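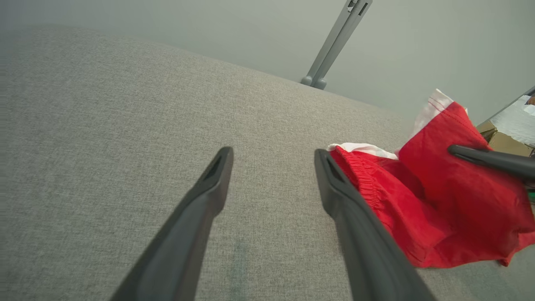

Surface en tissu gris clair et étoffe rouge.

Rapport d'avancement intermédiaire
Programme de réemploi des textiles et du mobilier rembourré
Bénéficiaire : association Jisteo
Période couverte : deuxième semestre d'exécution, clos en avril

1. Rappel de l'objet du financement

La convention prévoit la mise en place d'une filière locale de collecte, de tri et de remise en circulation des textiles de maison et des sièges rembourrés. L'objectif contractuel est fixé à 3000 pièces réorientées vers le réemploi à l'issue des deux années du programme. Le présent rapport porte sur l'état d'exécution technique ; l'état des dépenses est transmis séparément, selon le modèle annexé à la convention.

2. État d'exécution

À la clôture de la période, 2923 pièces ont été enregistrées en sortie de filière. L'écart restant devrait être comblé dès le prochain trimestre. Le linge de maison représente la plus grande part des sorties, devant les rideaux et les housses. Les sièges demeurent minoritaires en nombre, mais mobilisent l'essentiel des heures d'atelier.

Au cours de la même période, 278 foyers ont eu recours au service d'enlèvement à domicile. La demande a été soutenue à l'automne et s'est nettement repliée en hiver. Les créneaux du matin, de 8 h à midi, restent les plus sollicités ; ceux de fin de journée ont été supprimés en février faute d'inscriptions.

L'atelier de réfection, installé dans les locaux mis à disposition par la société Kratochvíl, fonctionne désormais sur deux postes de couture. Le second poste a été livré avec sept semaines de retard, le fournisseur ayant modifié la référence de la table après validation du devis.

3. Partenariats

La société Tronari assure le transport entre les points d'apport et l'atelier. Le contrat a été reconduit aux mêmes conditions tarifaires, avec une clause nouvelle relative au bâchage des sièges en cas de pluie. La plateforme Fastbridge, retenue pour la gestion des rendez-vous, donne satisfaction pour les particuliers. Son module destiné aux bailleurs sociaux n'est pas encore exploitable et les demandes correspondantes continuent d'être traitées par courriel.

4. Difficultés rencontrées

La principale difficulté concerne le débouché des mousses déclassées. L'exutoire identifié au lancement du programme a relevé ses exigences de tri, et les volumes concernés sont stockés dans l'attente d'une nouvelle solution. La surface disponible permet de tenir jusqu'à l'été. Une consultation est en cours auprès de deux repreneurs.

Le recrutement de l'encadrant technique a par ailleurs été infructueux lors du premier appel à candidatures. Le poste a été republié en mars avec une quotité de travail portée à temps plein.

5. Demandes adressées au financeur

Jisteo sollicite l'accord du financeur pour réaffecter au poste « stockage » le reliquat du poste « communication », sans modification du montant total de la subvention. Un tableau de réaffectation est joint à l'envoi. L'association demande également que la remise du rapport final soit alignée sur la clôture de l'exercice comptable.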